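Retail Spaces, Session 8: Mirrors and the Slow Shopper
9 min read · 15 shares
Last updated 23rd March

Stores hang mirrors to slow you down. People walk past a blank wall at full speed, but very few can pass their own reflection without checking on it. The Gusport arcade put mirrors on its dullest corridor and rents there went up in April. The tenants were less delighted than the landlord.

Placement matters more than size. A mirror opposite the door sends shoppers sideways, away from themselves. A mirror beside the coats sells coats. Brotwood, our case study, managed to put one behind the returns desk, where customers could watch themselves being unreasonable.

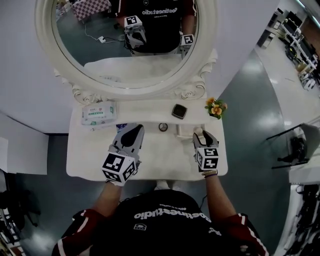
Why do fitting room mirrors often lean back a little?
A slight tilt changes the angle you see yourself from and tends to make the legs look longer. Push it too far and the customer gets a fine view of the ceiling.

Lighting does the rest. Overhead bulbs alone put shadows under the eyes, and tired people don't buy party clothes. Light from both sides is kinder.

For next time: read the Tarnov floor plan and spend 60 minutes in any store with a mirror. Buying things is not a course expense.

2 comments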